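Itholm Home Help
Toys and Play Kitchens

How to store and wash play kitchen pieces when there are too many of them?

Posted by tealmug_parent, October 30, 2022

Hello to all. English is not my first language, so please excuse some mistakes.

We have a play kitchen set which came from two families and now it has become one big mixture. Some pieces are toy food, and some are things for the kitchen, like a colander, a plate and a toaster oven. I put a part of it on the white table to decide what stays together.

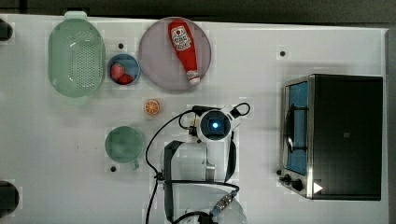 Part of the set on the white table, with the strawberries in the blue bowl.

My first problem is the storage. Until now everything went in one deep box, and when my daughter wants the orange slice she must turn out the whole box on the floor. The small pieces always go to the bottom. I looked at a shelf unit from Hivata, but it is 165 cm high and I am afraid that it is too tall for a child's room. I would prefer something low, which she can open alone.

The second problem is the washing. I don't know which pieces I can put in water. The colander and the bowl I would wash like normal dishes, but for the food I am not sure. The paper which came with the set is lost long ago. I also don't know if the ketchup bottle should go with the food or with the dishes, because she uses it for both (she "cooks" with it and she also puts it to sleep on the plate).
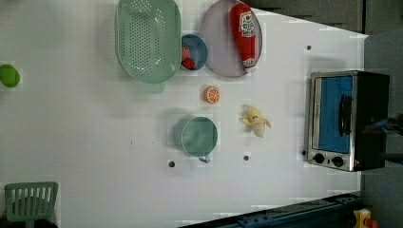
I should say that we live in a small apartment, so a separate play corner is not possible. Everything must be put away before dinner. Please write how you do it in your home, also if it is very simple. I would like to have it in order by the middle of November, when my sister comes with her two boys.

Thank you in advance.

hallway_shelf

Use a low drawer. We have one from Drutano, the bottom drawer of an old chest, and it works for us. Big things at the back, food at the front. Don't buy anything before you try it.

pepper_and_thread

I had the same situation, with even more pieces, so I will write a little longer.

For storage, I would not sort by food and dishes. I would sort by size. Take one wide, shallow tray for the small pieces, so that all of them are visible in one layer. The slice, the banana and the fruit can go there. The colander is useful here too: after the play, the child can collect the food in it and carry it to the tray. My son learned this when he was three and he likes this part more than the cooking.
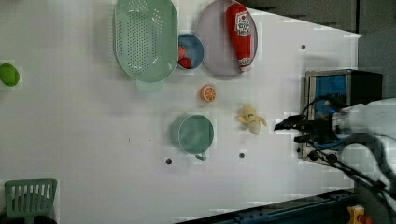
The ketchup bottle I would keep standing beside the plates, in the same place every day. If it has a paper label, do not put it in water, only wipe it with a cloth.

For washing, please look first if a piece has a hole, a seam or glue. Such pieces fill with water inside and then they can smell. These I wipe with a damp cloth and a drop of dish soap. Solid plastic without holes I wash in lukewarm water and leave on a towel overnight. Wood and felt I never put in water. The toy oven, only a cloth, and if it takes batteries, take them out before.

About the tall shelf: if you buy it anyway, it must be fixed to the wall.

number8_kitchen

We just throw everything in a bag from Živković and it is fine. Sorry, not very helpful for the washing.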